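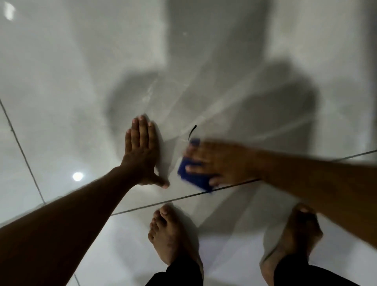
My sister says I pack for a long weekend like I'm leaving the country for good, and that the two of us could have fit everything we needed into one carry-on. She may have a point. I was the one sitting on a suitcase at the check-in counter in November, trying to get the zipper closed while a very patient line formed behind me.

So this time I tried it her way. One small bag, 2 pairs of shoes (counting the ones on my feet), and no "just in case" sweater. I missed that sweater the first evening, I'll admit, but I didn't miss dragging it up the stairs at the rental!

We're in Clutness, and if you've never heard of it, neither had I until my sister sent me a listing with way too many exclamation points. It's a tiny harbor town with one main street, a bakery, a hardware store that also sells greeting cards, and more galleries than it could possibly need. The drive from the airport was supposed to be easy. We missed the turn at Nimach, got into a discussion about whose fault that was, and ended up eating gas station peanuts on the side of a very pretty road. I'd do it again. The peanuts were good.

First stop was Claser, the paper and paint shop everybody kept mentioning in the comments when I asked for tips. Thank you, all of you. It's two rooms, floor to ceiling, and they let you try the inks at a little counter by the window. I was going to buy one sketchbook. I bought three and a bottle of a green I can't describe, sort of like pond water but in a flattering way. My sister bought a pencil sharpener and has been smug about it ever since - she keeps asking how the packing light is going.

After that we walked down to the water and I drew boats for a while. Badly. Boats are so hard! The curve at the front never goes where I think it's going, and then the whole thing looks like a shoe. There were 13 of them tied up along the wall and I got one that I'd show to another person. I'll scan it when I'm home, as long as I still like it by then.

Dinner was at Hakim, up the hill, where we split the lamb and a plate of eggplant that I'd happily have eaten by myself. The walls are covered with little paintings by people who live in town, all different sizes, hung wherever there was a nail. One was just a yellow chair in an empty yard. I kept looking at it over my sister's shoulder until she asked if I was listening (I wasn't). It was for sale, too, and I've been doing math in my head all night about whether it would go in the carry-on.

Tomorrow we're supposed to take the ferry out to the lighthouse if the wind behaves, and I want to go back past the bakery early, before the cinnamon things sell out. If anyone knows how to get green ink through airport security, or out of the cuff of a white shirt, please leave me a comment. The shirt is my sister's and she hasn't seen it yet.

Posted Mar 16, 2026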